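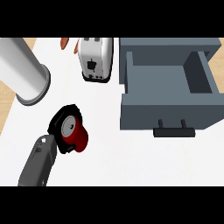 Does the Sasta glue do what the label says? (a thread)

1/ Everybody in my card making feed is in love with Sasta paper glue right now. "Holds for 1,095 days or your money back." That's three years. The bottle went on sale in December. So who has had a card sitting around for three years to check?

2/ I bought it anyway, because I make a lot of cards and I'm weak. Paid full price, no code, no free bottle. Mentioning that since most of the videos I watched had a code in the first minute.

3/ Let's talk about the reviews. 556 of them on the Sasta page. I read way more than I should have. A huge number say "can't wait to try it!!" with five stars. You can't wait to try it. OK. So what are the stars for

4/ The ones from people who had opened the bottle were more mixed. Good on plain cardstock, "fussy" on vellum, and several people asking how you get the cap off once it dries shut. No reply from the company on any of those that I could find.

5/ What I used: Bollen cardstock in the heavy weight, the thinner Vinon stuff for layers, a sheet of glitter paper with no name on it, and vellum left over from a wedding order. My old glue is the Wiegand one in the squeeze bottle. Same cards, one half with each.

6/ Cardstock on cardstock: both fine. I mean really fine, I tore the paper before either one let go. If this is all you do, you can stop reading and keep your money.

7/ Thin die cuts are where Sasta is supposed to shine. The fine tip is nice, I'll give them that. I got it along the stem of a tiny fern without making a puddle. But you can buy a fine tip by itself and screw it on a bottle you already own, and then you're not paying for the word "forever."

8/ Wiggle time. The label says 5 minutes to slide your piece around before it sets. Mine grabbed way before that on the Bollen, and on the Vinon I had a crooked "thinking of you" that is going to stay crooked. Maybe it depends how dry your house is. Then say so on the bottle!

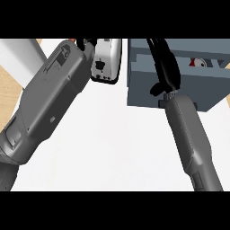
9/ And the crooked one went in the box for my aunt, who will say she likes it better that way. Moving on to vellum.

10/ Vellum: you can see the glue. You can always see the glue on vellum. The "invisible on vellum" line is the one that bugs me most, because it's easy to test and they put it on the front anyway. The Wiegand showed too, but it never told me it wouldn't.

11/ Glitter paper: small win for Sasta. The old glue let a corner lift overnight, the new one didn't. One sheet, one corner, one night. I wouldn't bet the mortgage on it.

12/ I asked Isauro Zamudio what he uses, he has taught the paper class I go to for years. He tries every new glue that comes out and he's still on double-sided tape for the flat layers and whatever white glue is in the drawer for the rest. His question was "what does acid-free mean to them?" and the label doesn't say who tested it or how.

13/ About that money back promise. You need the receipt, the bottle AND the card. Who still has the card? The whole point of a card is that you mail it to somebody.

14/ A few of you asked if it's a bad glue. No. It's a decent glue with a good tip and a label that talks too much. At the price of the Wiegand I'd switch for die cuts. It costs $6 more.

15/ I wrote the date on the back of 6 test cards and put them in a shoebox: three with each glue. Will post if something falls off. If you've had Sasta on vellum and it truly disappeared, show me the card held up to a window please, flat on the desk doesn't count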